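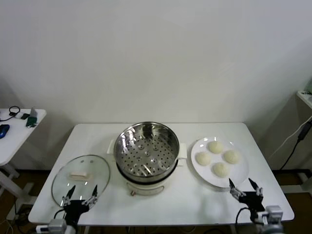 3.2 Proofing time and crumb structure

The dough for all batches was made from the same lot of medium-protein flour, milled at the Verero plant and stored in sealed bins until use. Each batch used 300 g of flour, with water, sugar, instant yeast and a small amount of oil added in the order given in Section 2. Dough was kneaded until smooth, rested under a cloth, then divided and shaped by hand.

Shaped buns were proofed for either 30 or 40 minutes before steaming. These times were chosen after a pilot run in January, when shorter proofing gave dense buns that the tasters marked down for chewiness. Room temperature in the test kitchen drifted more than we would have liked during the afternoon sessions, and for that reason both proofing times were run side by side in every session. Figure 1 shows shaped buns before cooking, with the steamer.

Buns proofed for 40 minutes had a more open crumb and were softer when pressed. They also lost their shape more often. Wrinkling of the skin was seen in both groups, but it was more common in the longer-proofed buns, mainly in batches made with the Zumard yeast. The Wirulus yeast gave a slower rise and a tighter skin. We did not find a clear link between yeast type and flavor, although several tasters described the Zumard buns as slightly sour.

Kumarasinghe flour blends, which contain a portion of rice flour, were tested in a separate set of batches. The dough was harder to shape and tore at the seam when stretched. After steaming, the crumb was whiter and more crumbly, and it dried out quickly once the buns had cooled. Adding more water helped with shaping but made the bases sticky.

Cooling had a larger effect than we expected. Buns left in the covered steamer for 2 minutes after the heat was turned off collapsed less than those uncovered at once. The difference was easy to see in the longer-proofed group and slight in the other. Similar advice is found in many home recipes, but we know of few measurements that support it.

Staling was followed by pressing cut slices on the day of steaming and again the next day. All buns became firmer. Reheating by steam restored most of the softness in the wheat buns and very little in the rice blends. Results for frozen dough are given in Section 3.3.

Figure 1. Shaped buns and electric steamer.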